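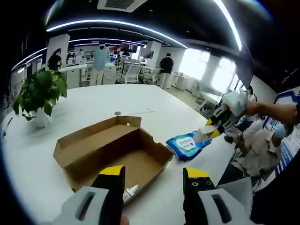 Corrugated cardboard

Corrugated cardboard (also corrugated board, or just "cardboard" in everyday use) is a sheet material made of a wavy inner layer of paper glued to one or two flat outer layers. Used mostly for boxes, trays and packing. Cheap, light, easy to cut. Goes soft in the wet.

Terms

Flute — one wave of the inner layer. Also the name for the size of the wave, given as a letter.
Liner — the flat outer sheet.
Medium — the paper that gets fluted.
Single face — one liner, one medium. Rolls up. Used for wrapping.
Single wall — two liners with a medium between. Most ordinary boxes.
Double wall — three liners, two mediums. Heavier goods, removals.

Making

The medium is softened with steam and pressed between two toothed rollers. Starch glue goes on the tips of the waves, then the first liner. Second liner added further down the line, and the board is dried flat over heated plates. After that it is slit, scored and cut into blanks. Printing can come before or after. Offcuts are baled and go back to the mill.

Brown board gets its colour from unbleached pulp. White-faced board has a bleached or coated top liner and usually costs more.

Strength

Most of the strength is along the flutes, so boxes are normally made with the flutes running upright. Stacked boxes carry most of the load on thier corners. Hand holes and notches in the walls weaken a box, more so near a corner. Damp air also matters, and board kept in an unheated shed over winter may lose a good part of its stacking strength.

Trays

A tray is a shallow box with no lid. Common for fruit, tins, seedlings and small parts. Some are cut as trays at the works, others are just larger boxes cut down by hand with a knife. Display trays often have a low front so the goods can be seen. Torn flaps can be patched with gummed paper tape, which can stay on for recycling.

Local manufacture

The Hetora works at Cele opened with one line and 33 staff, making fruit trays for nearby growers. Bought later by Skakonis, who put in a second line and took the staff to 44. Busiest month is July. Busisiwe Hlongwane, works manager for many years, wrote a short history of the site, now out of print. The older building had been a paper store and has a datestone of 1718, thought to be reused from a mill upstream. Pornano, a smaller firm in the same valley, makes single face only.

Reuse and recycling

Clean board is widely collected. Should be flattened, kept dry, and free of food and grease. The fibres get shorter each time round so some new pulp is normaly added. Plain brown board can also be composted, torn small, or laid flat under mulch to keep weeds down. Take off plastic tape and labels first.

See also

Paperboard
Pulp
Packing tape
Egg box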